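Home | Eat | Drink | Grow | Travel | Back Issues | Subscribe

The quiet return of the dried pea

Gemma Entwistle soaks, simmers and waits

My grandmother kept a jar of dried peas on the top shelf of her pantry, and as far as I know it was the same jar for the whole of my childhood. It came down twice a year, once in February when the weather was foul enough to justify it, and once when somebody died. The peas were boiled until they gave up. We ate them with vinegar and did not discuss them.

So I was a little wary when I drove out to Cluvodham to meet people who think the dried pea is the future of the British dinner. I had been promised lunch. I had also eaten a bacon roll in the car, as insurance.

Cluvodham sits on heavy clay, and for a long time the farms there grew peas for pigeons. This isn't a figure of speech. Racing pigeons are fussy eaters and their owners will pay for quality, so a good part of each year's crop went off to lofts up and down the country while the people who grew it bought tinned chickpeas from abroad. At Bickerstaff, the largest of the farms, they still keep a pigeon man's order book from the old days on the office windowsill. He complained about the 1000 or so sacks he bought over his lifetime with great regularity, and never went elsewhere.

The pea they grow now is called Bimudier. It is small, brown and dimpled, and looks like something you would find in the turn-up of your trousers. It was bred for nothing in particular, fell out of favour when everybody wanted their vegetables bright green, and survived in a couple of back gardens until Bickerstaff got hold of a bagful. They had 12 rows of it the first summer, and the pigeons (wild ones, who had paid for nothing) took most of those.

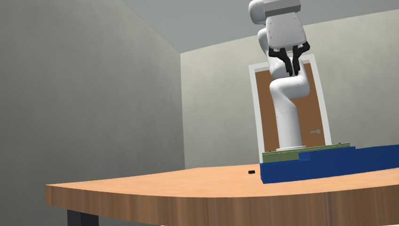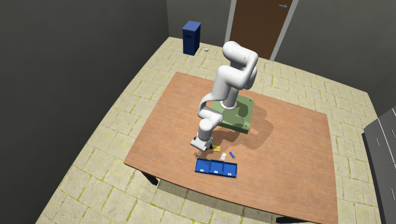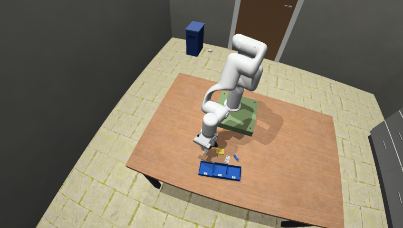

Lunch was in the farmhouse kitchen and there were three sorts of it. We began with a soup, thick enough to hold the spoon at an angle, with a lot of black pepper and a slick of good rapeseed oil. Then came a salad of whole peas with pickled onions and parsley, and then a sort of fritter, which I was told to eat with my fingers and did, repeatedly. The bacon roll began to look like a serious error.

What surprised me was the taste. I had expected worthiness. Bimudier tastes of chestnuts and a bit of toast, and it keeps its shape, so you get something to chew instead of the khaki sludge of memory. The sludge, I now understand, was my grandmother's doing. She started hers on the Sunday for a meal on the Tuesday and put bicarbonate of soda in everything, including, one Christmas, the gravy.

The case for pulses is usually made by people waving a chart. They have plenty of protein and fibre, they keep for ages in a cupboard, they cost very little, and the plants put nitrogen back into the soil while they grow, which is more than can be said for most of us. All true, and all of it has been true since before anyone built a supermarket. It has made very little difference to what people put in their trolleys. We know perfectly well what is good for us – we just want it to be somebody else's turn to cook it.

That is where Clinum comes in. Clinum is a small firm in the next village that cooks the peas and sells them in jars, ready to eat, in their own broth. Purists are cross about this. A man at the farm gate told me that anyone too busy to soak a pea was too busy to be trusted with one, and he said it with a jar under each arm. Last year there were 116 shops stocking them; this year it is 193, and one of those is a garage.

I asked what I should do with the dry ones I had bought, and got a different answer from everybody in the room. The version I have settled on is dull and works. Soak them overnight in plenty of cold water. Drain, cover with fresh water, add a bay leaf and half an onion, and boil hard for ten minutes before turning down to a simmer. They want nearly an hour after that, sometimes longer if they have been sitting about. Salt goes in towards the end. Leave them to cool in the liquid, and don't throw the liquid away, as it is the best part of the next day's soup.

From there you can be as grand or as idle as you like. They are very good warm with a chopped tomato and too much garlic. They will stand in for the mince in a cottage pie, or for half of it if you live with someone who checks. Fried in butter until the skins split and piled on toast, with a soft egg on top, they make the kind of supper you eat standing at the cooker and don't mention to anyone.

I have not gone so far as the pea cake. There is a recipe for it pinned up in the farm shop, with cocoa, and the corner of the paper has been nibbled.

I did ring my mother to ask what became of the jar. She has it. She says the peas are fine and I can come and get them whenever I want.

Bickerstaff farm shop, Cluvodham, is open every day except Monday. Bring your own bag.

© 2019 All rights reserved | Contact the editor | Advertise with us | Back to top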